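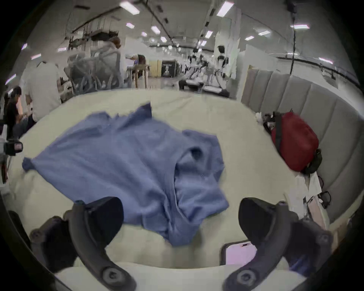 Purificación Lorente was in two girl groups before she was twenty, and the second one, Dolport, had a hit. It stayed on the radio all through February and then it was gone. She married the drummer from the tour band. They lasted 7 years.

When the magazine called, she was in the kitchen with a heating pad on her back.

"We're doing a piece on where everyone is now," the woman said. "You're the only one who picked up."

"Did you try Leire?"

"Leire Peñalver's manager said no."

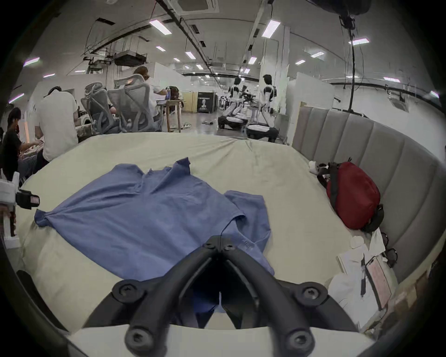
Purificación told her about the back operation, the theater job in Rostow, and the 53 weeks she had spent selling perfume for Prindier. The woman typed the whole time. She asked if the group had really fallen out over a song.

"Over a van," Purificación said. "Leire wanted the front seat. She got sick in the back."

"And you haven't talked?"

"She sent flowers when I had the surgery."
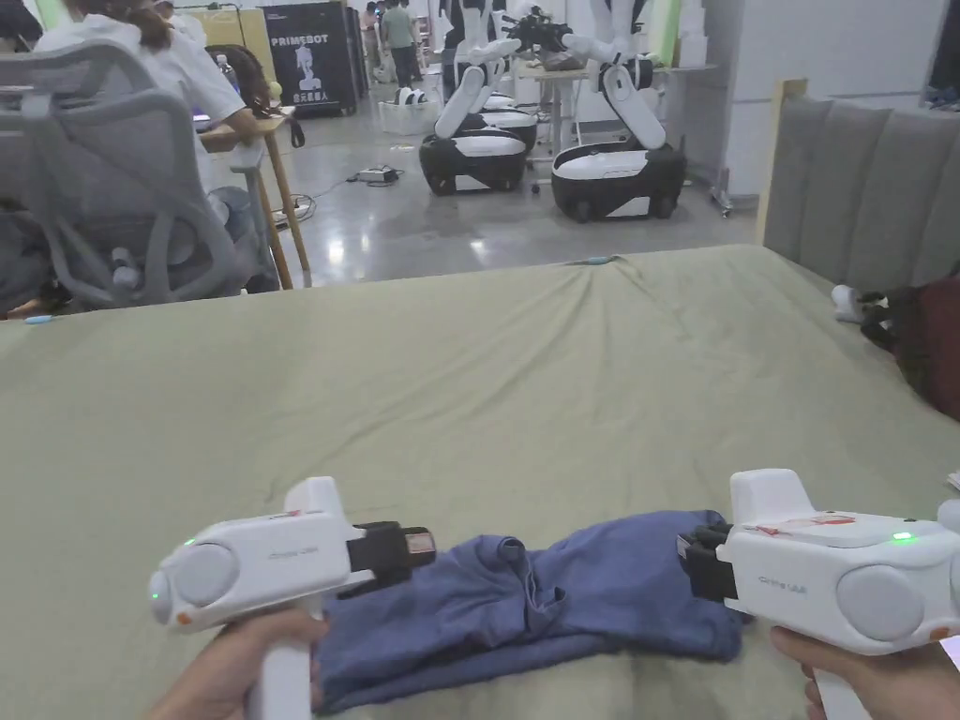

The woman asked if she could print that. Purificación said to ask Leire. After she hung up she found the old number in her phone and called it herself. It rang for a long time.

"Is this about the magazine?" Leire said.

"No," Purificación said. "How's your mother?"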